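Short-Term Hosts Board > Turnovers and Cleaning
Thread: Do you trash first or strip the bed first?

murach_unit2
Posted 25 Apr 2026

Settle something for me. I rent out one room with a bed, a sofa bed and a nightstand, and I have been turning it over myself since October. My routine is trash first. Bag open on the carpet, everything loose goes in, then linens, then surfaces, then vacuum.

My sister-in-law, who has cleaned exactly one rental in her life (mine, once, under protest), says this is backwards and you strip the bed first because half the trash is hiding in it. We have not spoken of anything else for two weeks.

For reference, floor stage, paper wrappers in the bag and a water bottle still to go:

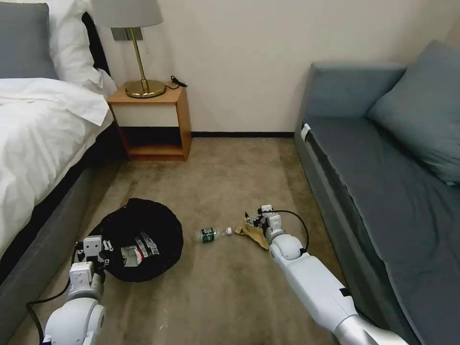
I also roll the rim of the bag down so it stays open by itself, at least in theory. In practice it slumps like a teenager and I end up dropping things in from directly overhead. Whole room takes me 27 minutes if the guests were civilized.

So, trash or bed?

linty_fresh
Trash. Always trash. If you strip the bed first you're dropping sheets onto whatever is on the floor, and then you get to learn what ketchup does to a white duvet cover. I have learned this. The duvet cover is now a drop cloth.

Makhubela
Disagree. Bed first, straight into the laundry bag, washer going before you touch anything else. The washer is the slow part of the job and you're letting it sit there while you chase bottle caps.

linty_fresh
Some of us send the laundry out, Makhubela.

Makhubela
Some of us are made of money.

Mbali Van Wyk
Two bags. One for trash and one for bottles and cans, both open before you start. Otherwise you'll be fishing the bottle back out at the bin, and you will do it in front of a neighbor.

murach_unit2
Fair, and I've already met that neighbor. I do leave bottles for last so I can carry them out by hand, but two bags would be less of a parade.

Since everyone is going to ask about the bed anyway: I keep the throw at the foot end. Guests sit on it with their shoes on, so it takes the beating for the duvet. The tassels pick up every crumb in the county, which I count as a cleaning feature. Two gray pillows go in front of the white ones, and I wipe the lamp base last since it shows every fingerprint.
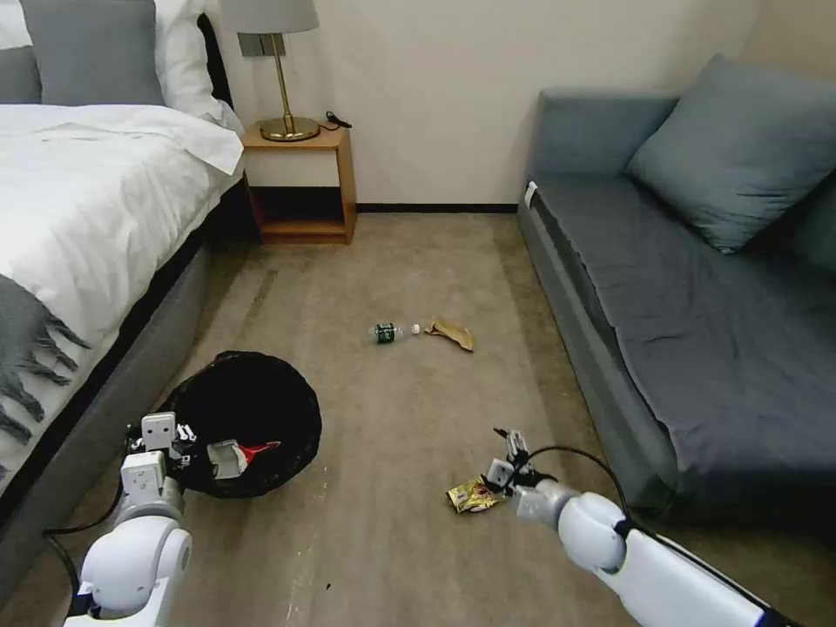
Soledad Zamudio
Throws are where I get off the bus. A fringed one can't go in with the sheets or it ties itself to everything, so now you have a second load for something guests kick onto the floor by nine o'clock. I took all of mine out and got zero complaints.

linty_fresh
I got a complaint about NOT having one. "Bed looked unfinished." Four stars.

Soledad Zamudio
I'd have framed that.

Makhubela
Mesh bag for the throw. Arnel makes a big one, mine has lasted. And check under the sofa bed cushions while the trash bag is still open. That's where the good stuff is. I've found 15 hair ties and a single, very nice, left shoe.

Mbali Van Wyk
Did you mail it back?

Makhubela
They said to keep it.

murach_unit2
OK, new plan: two bags, floor, sofa cushions, then bed. My sister-in-law has been told. She says the cushions were her idea.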